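Aula 4 – Aprendizagem por demonstração em tarefas de montagem com contacto

Material de apoio. Pressupõe a leitura prévia das notas sobre controlo de impedância.

4.1 Célula e tarefa

O caso de estudo é a inserção de componentes num computador de secretária deitado sobre bancada de perfis de alumínio. As peças aguardam num suporte à esquerda da caixa: um disco de 3,5 polegadas em gaveta azul e uma placa de expansão. O socket do processador está vazio, com a armação de retenção levantada.
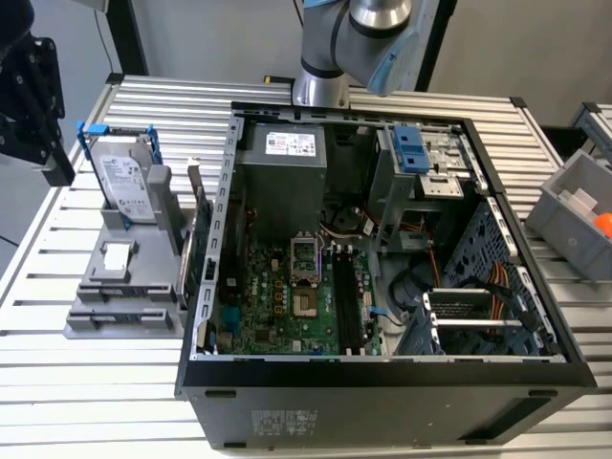 A política recebe imagens e estado articular e devolve blocos de ações (action chunking). O conjunto de treino, designado Flirnora, tem 600 demonstrações teleoperadas, divididas por 4 subtarefas. Cada bloco é executado em malha aberta até à replanificação seguinte – daí a sensibilidade ao comprimento do bloco na fase de contacto.

4.2 Aproximação e preensão

A pose de pré-preensão define-se no referencial do suporte, com os dedos na vertical. O erro lateral admissível depende da folga da gaveta; o erro angular é dominante na placa de expansão.

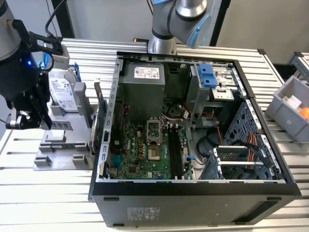
Última alteração desta página: novembro, 16h20 – M. Hyvönen

4.3 Resultados a discutir

Com blocos curtos, a política oscila junto à ranhura. Com blocos longos, a correção chega tarde e a peça encrava. A variante Kamath, que acrescenta o binário medido no punho à observação, reduziu os encravamentos em mais de 9 pontos percentuais na placa, sem efeito mensurável no disco.

Exercício: deduza a condição de encravamento para 2 pontos de contacto, com coeficiente de atrito μ, e compare-a com os registos de força da pasta Prunbridge.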